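Workshop notebook, February
Melier harmonium (from Savlow), continued

Start 9.15. The room was cold in the night, so I left the instrument closed until after tea and did the reading of old notes first. I see that I did not write down last time which side of the bellows cloth was glued first. It was the hinge side. Please, everybody, write this down when you do it, also me.

Bellows. The new cloth from Chiu is more stiff than the old one. I folded a small piece by hand many times and there is no crack on the fold, but it wants to open again, like a new book. On the exhauster I think it does no harm. On the reservoir I am less sure, it can make the first part of the stroke heavy. I cut the reservoir piece a little wider at the corners than the pattern and I will trim after the glue. The old pattern in the drawer marked "reservoir" is too short on the long side, I have written this on it with pencil.

Glue: hot hide glue for the cloth to wood, as before. I tried Clilline on a scrap for comparison. It holds well, but when I pulled it after the night a layer of wood came away with it, and the next person who must open this bellows will be angry with us. So Clilline only for the felt under the pedals, if at all. The glue pot takes very long to come to temperature. The thermostat makes a click but I do not trust the number on it, I used the kitchen thermometer.

Leak test of the wind chest, before any new cloth. Pumped by hand until the reservoir was full and held all pallets closed. It went down too fast. With a thin strip of tissue paper I found the place, behind the rail at the treble end, where somebody before us has closed a crack with sealing wax. The wax has come loose from the wood. I took it out with the small chisel, warmed slightly, and there is a clean split along the grain. Will glue and put a strip of thin leather over it. I did not find a leak at the bass end but I also could not reach well there, so I cannot say there is none.

Reeds. All are out of the cells now except the two lowest, which sit very tight. I don't want to force them. The hook slipped once and I stopped. Maybe when the room is warmer and the wood is dryer they come by themselves.

The reed I worried about is the E flat above middle C. It should be 311 Hz with our reference and it was clearly flat, and slow to speak. Under the glass there was dirt between tongue and frame on one side, and a green spot near the rivet. I cleaned with the brush only, then a slip of paper pulled through. After this it spoke well and the pitch was nearer, still low. I took a very little from the tip with 2000 paper, with the brass shim under the tongue, three strokes, then tested, then three strokes. Now good on the test bench. I have not corrected it to the last bit. On the instrument the pitch is always somewhat different from the bench, I have made this mistake before, with the last Melier, and had to scratch at the root to bring it back.

Remark on 2000 paper: the new sheets cut faster than the end of the old packet, even with the same number printed on them. Use less pressure.

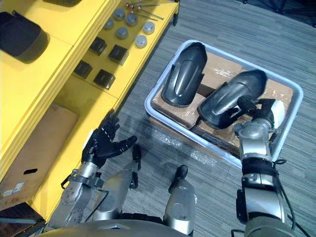
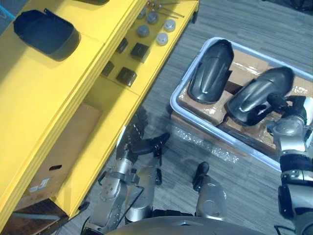

Yellow shelves with the small parts on them.

After lunch, 13.40.

Keys. The ivory-coloured covers are celluloid, I am now certain, a shaving from the underside of a broken one smelled of camphor when I rubbed it. So no heat and no spirit anywhere near. I washed four of them with a damp cloth and a drop of soap, dried at once. The yellow colour remains and I think it should remain. The church in Savlow asked if they can be made white. I have answered that they can be made clean.

The felt below the keys was eaten by moths from the left end to almost the middle. The right part is strangely perfect. I would prefer to change all of it, otherwise the touch will be uneven. We have green felt in the correct thickness but not enough in one length. A joint under the middle of the keyboard would be felt by the player, at the far right perhaps not. To decide.

The stop knobs: the label of one is missing and the printed paper behind is unreadable. I followed the rod and it opens the rear set in the treble only. There must be a name for it in the Melier price list. I could not find the list in the cupboard, somebody has perhaps taken it home?

Pedal straps: one old strap is torn and the other one has been repaired with a shoelace. It is a good knot. I cut two new from webbing, the same length as the longer old one, and will shorten when the bellows are in.

Glued the crack 15.10, clamped with the wooden cams, greaseproof paper between. Do not open before tomorrow noon.

To do next:
leather strip on the split, skin side out
repeat leak test, and this time reach the bass end with the long mirror
ask Chiu for the softer cloth, a short piece for trial
two lowest reeds, wait
find price list
order hide glue, the tin is nearly finished and what is left at the bottom smells

Pot emptied and washed 16.30.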